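Plikness Household Tips
Home | Kitchen | Laundry | Money | Ask Us
Last updated: May

Keeping the household money straight, by Mahlet Gebretsadik

My aunt kept her grocery money in a flour tin for most of her life, and she always knew to the penny what was in it. I have a banking app, two cards and a phone that buzzes every time I buy milk, and for years I couldn't have told you what I had left by the middle of the month! So I went back to something like the tin, only inside the bank.

Most banks will let you open a second checking account at no charge (ask about a minimum balance first, since some want $100 sitting there at all times). I call mine Kitchen. Every payday $75 moves over by itself, and the card for that account lives in my grocery bag. Groceries, dish soap and trash bags come out of it and nothing else does. When it gets low we eat beans, which my family has learned to bear.
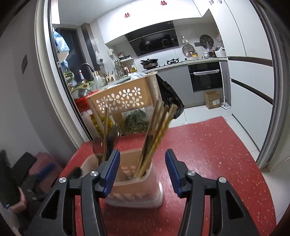

The automatic transfer matters more than the amount, I think. Set it for early morning on payday, 6 a.m. if your bank lets you pick, so the money has moved before you've had coffee and started having ideas. And turn on the low-balance alert while you're in there, but turn off the other ones, or you'll stop reading any of them.

My neighbor Ebise Zeleke does it a little differently. She has one account for bills and one for everything else, and she writes the bill dates inside a cupboard door in pencil. It suits her, though I'd lose the pencil.

Do keep your paper receipts until the charges have cleared. I clip mine together by the toaster and check them against the app while the kettle boils, and last winter I caught a bag of onions charged twice.

Contact us | © Plikness Household Tips | Back to top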